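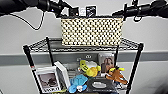
Marit Dahlgren thinks I should stop saying sorry before I speak. She wrote this under my last post, the one on telephone calls, and she wrote it kindly: "You write to us for a whole page with no apology, and then you tell us that at the pharmacy you begin with three of them. Who are they for?"

I have carried her question with me since Thursday. I did not answer under the post, so I will try to answer now, with more space.

When I moved to this country I had learned English from books for many years. I could read a novel. I could explain the difference between "used to do" and "used to doing" to other students, and I did this with some pride. Then I stood in a bakery and the woman asked me "You all set?" and I did not know what she wanted from me. Set for what? I said sorry. She said it again, faster, and I said sorry again and paid for a loaf I had not chosen. It had raisins. I ate it for a week.

After that the word became a small door I opened before every sentence. Sorry, do you have stamps. Sorry, is this the line. In my own language we have a word we use in the same places, but it is lighter, more like a cough. I think I translated the cough and it came out as guilt.
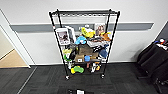
4 min read

Nattawut Meesuk was in my evening class the first September, and we still write to each other. He had the opposite trouble. He found English rude because there were so few words to show respect, and so he used "please" for everything, also in the middle: "Can I please sit please here." Our teacher corrected him many times. He told me later that he removed the second "please" only in class and put it back on the bus home.

I did something more strange. I made a list. In a notebook I wrote 300 sentences I had heard other people say in shops, at the bus stop, in the waiting room of the dentist. I wrote them exactly as I heard them, with the mistakes, or what I believed were mistakes. Number 44 is "I'm good, thanks," which means no. It took me a long time to accept that it means no. Number 78 is "You're fine," said to me by a man whose foot I had stepped on. I was sure he was telling me about my health.

When I read the list again this week I looked for "sorry." It is there often, more than I expected. People say it when they pass behind you with a cart, and when they did not hear. One lady said it to an automatic door. So Marit is right that I say it too much, but I am not alone in it, and maybe it was the first thing I learned to say like the people around me.

What is different is the voice. They say it going down, quickly, already thinking of something else. I say it going up, and then I wait. I wait for the other person to give me permission to go on with my sentence. This I would like to change. I tried yesterday at the post office. I walked to the counter and said, "Hi, I need to send this to Norway." No sorry. The clerk asked "Anything liquid, fragile, perishable?" and I understood every word, and I was so surprised that I forgot what was in the package. It was wool socks for my aunt. I told him it was nothing dangerous. He laughed a little and I paid.

Helge Sjöberg asked by email if the notebook can be bought or downloaded. No, it is only paper, and my handwriting is bad. But I will copy some pages for next time, beginning with the ones from the dentist. If you have a sentence you misunderstood for years, please leave it in the comments. I read them all, even when I am slow to reply.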